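Ticket: left hand drifts during remote demos, bathroom vanity task
Opened in January, status: closed, with one leftover (see the end)

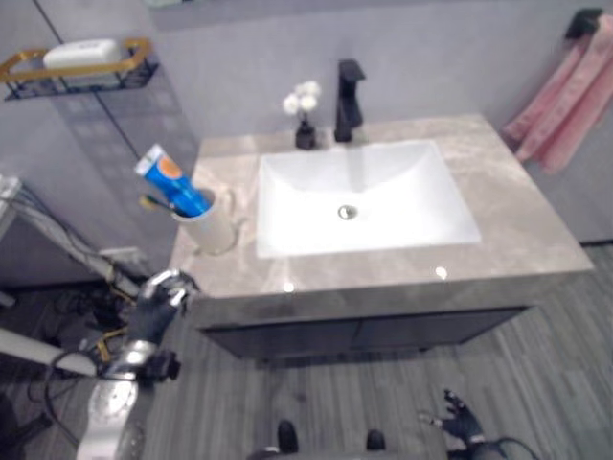 What I was trying to do

I'm recording demos for the vanity task on our Stilora setup, all by remote control. I wear the gloves, the robot copies me, and the episode gets saved. The job is simple to say: left hand goes to the white cup on the marble counter, takes the toothbrush, holds it over the sink, puts it back. The toothpaste stays in the cup the whole time. I've done this one so often that I could probably do it asleep, so when it started going wrong I was fairly sure it wasn't me (famous last words, I know).

What went wrong

The left hand would come up to the counter just fine and then, once I held still, it kept creeping toward the wall. Slowly! Maybe a finger's width over the time it takes to line up a grasp. My own hand wasn't moving, or I didn't think it was. By the time I closed the fingers I'd get the rim of the cup and no toothbrush. Out of the first 65 episodes of the session I had to throw away 9, all for the same reason. The right hand was fine the entire time.

First try: recalibrate the gloves

Did the open hand, fist, open hand routine twice. No change. I also swapped the battery in the left glove, mostly because that's what fixed it last fall on the Pennington kitchen. Still creeping.

Second try: restart everything

Shut down the control software, powered the arm off, had a coffee, brought it all back up. It looked great for a few episodes and I very nearly closed the ticket right there. Then the creep came back, same direction, a bit worse if anything.

Third try: blame the network

I checked the delay between glove and robot while it was drifting. It was steady and low, nothing dropped. And a slow network would give me lag, where the hand shows up late. This was the hand going somewhere I hadn't asked it to go. So I crossed that one off.

Fourth try: read the log properly

Should have started here. I pulled one of the bad episodes, episode 3,260, and plotted the commanded wrist position against the measured one. They matched almost perfectly, so the arm was doing exactly what it was told and the bad numbers were coming from my side. Next I plotted the raw wrist tracker and there it was, a nice smooth slope while I was holding still.

The cause

The left wrist tracker was loose in its bracket. When I raise my arm to counter height and wait, the weight of the cable pulls the tracker around a little at a time, and the software reads that as me rotating my wrist. With the arm down there's no pull, which explains why the calibration pose always looked clean — the calibration never asks you to lift your hand that high.

The fix

Tightened the bracket screw, added a strip of foam behind the tracker, and taped the cable to my sleeve with a loop of slack at the elbow. I recorded a fresh batch with long pauses over the cup on purpose and the slope is gone. Grasps land on the toothbrush handle again.

If you run into this, raise your arm, hold it there and watch the raw tracker plot before you touch anything else. I'd have saved myself most of an afternoon.

About the data

The bad episodes are tagged "drift" and moved out of the training folder. Please don't delete them yet, Plestine asked for failed grasps for the recovery work and these might do. I also went back through the ones I kept. A couple have a slight wobble before the grasp, but the toothbrush gets picked up, so I've left them in — shout if you disagree.

Still open

The Jalard bracket has a stripped thread on the second screw, so the foam is doing more of the work than I'd like. Replacement is on order. Until it's here, check the left bracket at the start of each session and again after lunch.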